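Household Lighting and Electricity Use in Plesberg
Student project report by Rukhsana Niazi
Submitted 24/07/2018

2. Method

I asked 103 households in the Plesberg district to fill out a short form about the lights they use after dark. The form asked for the type of bulb, the room, and the hours of use on a normal evening. Each household kept the form for six days in April. I left out 18 forms that were missing the hours.

The remaining forms listed 1,673 separate uses of a light. I typed these into a spreadsheet and sorted them by room. 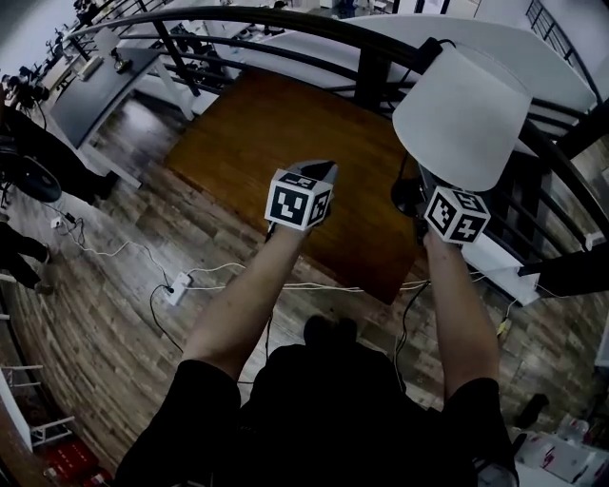 Living rooms had the longest hours, followed by kitchens. Bedrooms were lower than I expected — most people said they only turned a light on there shortly before going to sleep. Older bulbs were still common in hallways and basements, where they are used for a few minutes at a time.

3. Problems

Some people wrote down the hours from memory at the end of the week, so those numbers are less reliable. The apartments on the Teuber side of the district also get less daylight than the houses, and I did not separate the two groups. A second survey should do that and should run in winter as well.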